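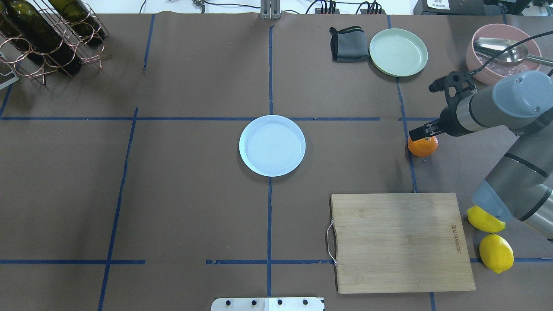 Pale plate in the middle, wine rack in the corner, blue tape on the table.

Setting places with tape, by Britta Ostermann

Before guests come I mark the table with painter's tape, so every plate has its own field. Press the strip only lightly. Pull it off slowly and flat, otherwise it tears and leaves small pieces. Fruit I put out last.
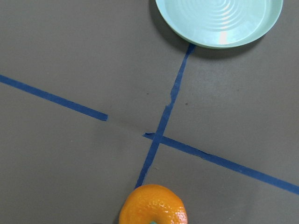
How long may the tape stay on the table?
One evening is fine. On an oiled top I remove it after 6 hours.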